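Brirkari Duo

The Brirkari Duo is a two-arm tabletop robot kit sold for food and drink service, teaching workshops and small test kitchens. It is made by Brirkari, a company based in Wastport, and was put on sale on 29 August 2019. The kit is supplied with two arms, two grippers, a mounting bridge, a control box and the Guzmán task software, which can also be licensed separately.

Background

Brirkari began as a repair shop for factory arms and moved into complete kits after several customers asked for a smaller system that could share a counter with ordinary tableware. Development of the Duo was led by Homa Kordestani. An earlier version with a single arm was shown to dealers in May of the same year but was never sold. The second arm was added when testers found that one arm could not steady a vessel and fill it at the same time.

Design

The two arms hang from a bridge at the back of the work table and reach forward over it. Mounting them this way leaves the front edge free for an operator and keeps the arm bases away from liquids. Each wrist joint carries a status light. The arms are driven together by one controller, and either arm can be parked while the other works.

The standard gripper has two parallel fingers with replaceable pads. Soft pads are supplied for glass and ceramics, and a ridged set is sold for jars and bottle caps. Maximum gripping force is set in software. Brirkari recommends a low setting for stemware, where the wall of the vessel may be thin and the foot gives little support against tipping.

A mat is normally laid over the table to reduce sliding and to protect the surface from spills. The maker does not supply one, and the manual only requires that it lie flat and be fixed at the edges.

Task software

Guzmán is organized as a library of short routines, called cards, which the user joins into longer sequences. The first release held 293 cards. Most deal with picking up, placing, pouring, scooping and wiping. A card stores the approach path, the grip force and the limits at which the arm should stop. Users can record their own cards by guiding an arm by hand.

Drink preparation is the best-known use of the kit. The usual sequence places a glass near the middle of the table, with a bowl of ice to one side and a serving tray within reach of the arm that holds the glass. One arm grips the glass near the top of the bowl and keeps it upright. The other transfers ice and then moves back to a parked position before the glass is lifted to the tray.

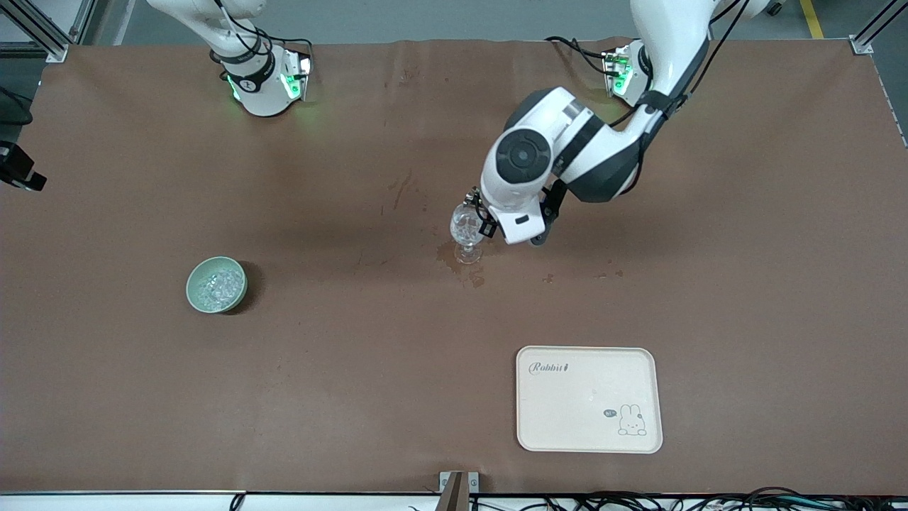

Yuzuki Hirano has objected that the drink sequence sells the kit short, and that the arms earn their price on dull jobs such as sorting cutlery, where a missed grasp costs a few seconds and no glass. Brirkari later added a cutlery card set to the standard library.

Handling of spills

Liquids are the main source of stopped runs. The arms are sealed against splashes at the wrist but not at the finger pads, which lose grip when wet. The software has no direct means of detecting a puddle on the work surface. It infers a problem only when a grasped object slips or when the load on the wrist changes more than expected. Operators are told to pause the sequence, dry the mat and the foot of the glass, and restart from the last completed card. A wiping card exists – it works well on flat trays and less well on fabric.

Reception

The trade newsletter Cilstead tested the Duo over 200 drink sequences and rated it above average for repeatability and below average for speed. The review praised the parked-arm function, which prevented collisions during hand loading, and criticized the cable routing. Loose cables near the wrists were said to limit rotation in some poses. A set of cable clips was added to later kits at no charge.

Setup time was a further complaint. The bridge must be leveled before calibration, and calibration has to be repeated whenever the table is moved.

Versions and service

Version 2 of the controller shortened the calibration routine and allowed both arms to record a card together. It can be fitted to older kits by a dealer. Brirkari offers a yearly service plan covering joint inspection, pad replacement and software updates. By the end of the first sales year 442 kits had been delivered, most of them to training centers and hotel schools.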